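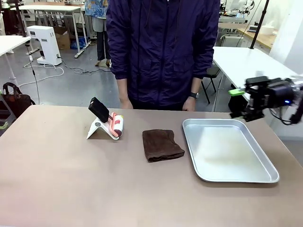 The arm at Plevus learned towels in April. Before that, my table folded 147 an hour and we talked the whole shift.

Now I stand behind it with my hands down and wait for the light to change. If it drops one, I pick it up. Most hours it drops 4.

There were 16 of us on the floor. The others went to Grastero, or home. The manager says I'm a supervisor now - same pay, new badge.

At night I still fold my own towels. I do it the old way, in thirds, and my daughter says I've gotten slow.

"I'm out of practice," I tell her, and hand her the next one.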